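Work > Automation > Getting started

Print this page | E-mail this page

June 28, 2025
By Torben Bauerfeind

How to share a packing table with a two-armed robot

We've had the arms on the returns table at Prultar for a while now, and I still get asked what's left for us to do. Plenty! They do the lifting and we do the setting out, so my day has gone from grabbing things to thinking about where they go.

Step 1. Set out the back row 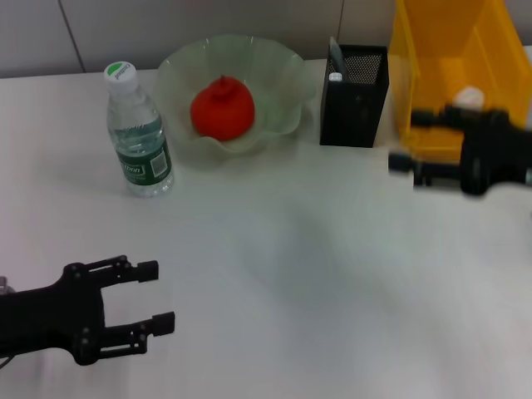 My old habit was to pile everything near my elbow, and it had to go. Leave gaps between things and keep the front of the table clear, so both grippers have room to come in from the sides. I put tall stuff like the water bottle at one end and the yellow bin at the other, with the bowl and pen holder between them (all standing on the table, please, no stacking).

Step 2. Check the bin

Look inside before you press start. If there's something mesh or full of tiny holes in there, I'd look twice, as our lot find those fiddly. Then step back 2 paces and let it get on. 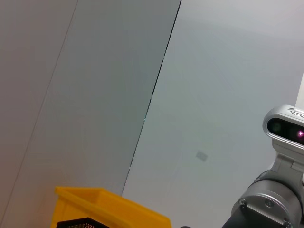
Step 3. Write down the stops

Note each one on the Keltora sheet, even the silly ones. We'll go through them together in July.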